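Skolley Robotics Club Forum > Build Help > Handheld gripper project, jaws not lining up

imke_e
Posted Tuesday, June 30, 2026

Ok so we're six weeks into the summer project and I need some outside brains. Our team (me, Tomoyo and Anjani) is doing the handheld gripper, the one where you squeeze it yourself and the camera on top records what the jaws see, and then later the arm is supposed to copy you. We've got 153 demos saved and the goal is 300 before we train anything.

Problem is the jaws. They close fine on big stuff but on small parts one side gets there first and shoves the thing sideways. Anyone had this?

flolstead_fotini
Did you print both halves in the same batch? We had ours done a week apart on different printers and they were just different enough to drive us nuts.

imke_e
Same batch, same printer. I checked them against each other with calipers and they're good.

koppelkid24
Stop recording. Seriously. If the jaws are off then every demo you take is teaching the arm to shove stuff sideways too. Fix it, toss the 153, start over.

a_lubis
Toss them?? No way. That's most of our June. The arm gets the same gripper anyway, so if it shoves a bit in the demos it'll shove the same bit when the arm does it. I'd rather keep going and fix the worst of it as we go.

koppelkid24
And when you fix it halfway through, you've got two different grippers in one set. Good luck with that!

elina_k
I mentored a team with this in April. Kind of agree with both of you lol. Keep the old ones but put them in their own folder, record 24 with the jaws fixed, and try training on each. Costs you an afternoon. Also Imke, check the linkage screw before you reprint anything. On the Lunach kit it backs out a little every session and you get exactly that one-side-first thing.

imke_e
Ooh ok, I never touched the screw. Will look tomorrow.

The other thing I wanted to ask about is the camera view. We went with the really wide lens because Tomoyo wanted the whole room in there for tracking, and I wanted a normal one so the jaws would be bigger. We argued for two meetings and she won.

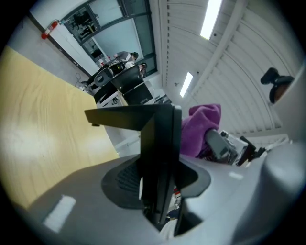
I still think we're giving up a lot of detail where it matters, like right at the tips. Small parts end up tiny. But I have to admit tracking hasn't dropped out on us since we switched, and before that it was losing its place any time somebody pointed the thing at a plain tabletop.

tfurukawa
She won because she was right :)

If the tips are too small we can crop in for training and still use the full circle for tracking. I keep saying this.

flolstead_fotini
We crop. Works ok, but you lose some sharpness. I'd stick with wide.

koppelkid24
Normal lens plus a second camera for tracking. Fight me.

a_lubis
With what budget

imke_e
Right, screw first, then the 24 demos, then we fight about lenses again on the weekend. Elīna, do you remember what size hex key that screw takes? Ours walked off.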